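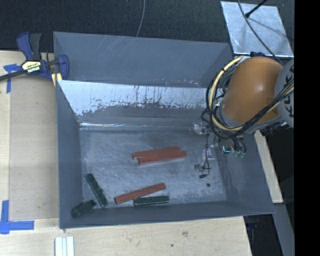 The man from Fulen had been talking for most of the morning, and I had let him, because he had driven a long way and because the tea at Skerden is bad enough without making someone drink it in silence.

"What you're buying," he said, "is peace of mind."

I said I thought we were buying a picking kit.

He laughed as though I had paid him a compliment. The kit was called the Thevar, and it went on the end of an arm you already had. It looked into a bin, made up its mind, and took things out. The brochure said it could do this with any part, in any light, in any heap. I had read the brochure in bed the night before and underlined the word "any" each time, until my wife asked me to put the pencil down.

"Any heap," I said. "So I could tip the bin out and put them back how I liked."

"Within reason."

I wrote down "within reason". It wasn't in the brochure.

We make nothing grand at Skerden. We sort blocks for people who sell them on, and for thirty years that has been done by hands. I did it myself when I was nineteen. You stop looking after the first hour. Your fingers know a block lying flat from a block leaning on its neighbour, and they know how to get under the one that's jammed tight against another, which is to push it away first and then lift. I had tried to explain this to the man from Fulen and he had said the Thevar learned it from 300 examples. I said I'd learned it from a woman with a cigarette behind her ear who smacked my wrist.

"Red ones first," I said now. "Then the green."

He typed something. The arm leaned in over the bin, thought about it, and stayed where it was.

"It's planning," he said.

"What's it planning?"

"The approach."

I have worked with people who planned the approach. One of them is a director now. I leaned on the rail and waited, and after a while the gripper went down, closed on the nearest red block and brought it up. I'll be fair. It was nicely done. It put the block on the tray and went back for another, and that was nicely done as well, and the man from Fulen let out a breath he had clearly been holding since the car park.

The third one it dropped. The block came up at a slant, turned over in the air and landed with a bang that made the girls in the office look round.

"That happens," he said.

"How often?"

"Our tests give a success rate you'd be very happy with."

"How many picks in the tests?"

He looked it up, to his credit. There had been 902, he said. I asked how many had gone wrong and he said it depended on what I meant by wrong. I said I meant a bang. He said a dropped part that was picked up at the next try was counted as a recovery, and recoveries went in with the successes.

I wrote that down too, and drew a box round it.

My boss had already seen the same thing at Lundorer, across the river, where they had taken two of them on trial and were said to be delighted. I rang Lundorer. A cheerful voice told me they were delighted. I asked whether the machines ran through the night, as promised, and the voice said they did, and that there was always a lad there with them. I asked what the lad did. The voice said he mostly reached in.

So when the man from Fulen got to the part about the night shift, and how it would pay for itself in 197 days, I asked him whether that was with the lad or without.

"Which lad?" he said.

The arm had gone back in by then. It hung over the dropped block, went down, came up with nothing, and went down again. I found I was pushing with my own fingers against the rail, away and then up, away and then up. On the fourth go it got hold of the thing and set it on the tray, quite straight, beside the other two.

"There," he said. "Recovery."

He asked if I had any more questions. I had a page and a half of them, and I asked whether he'd like another tea. He looked at the cup and said yes, which I thought was brave of him, and I went to put the kettle on while the arm started on the green.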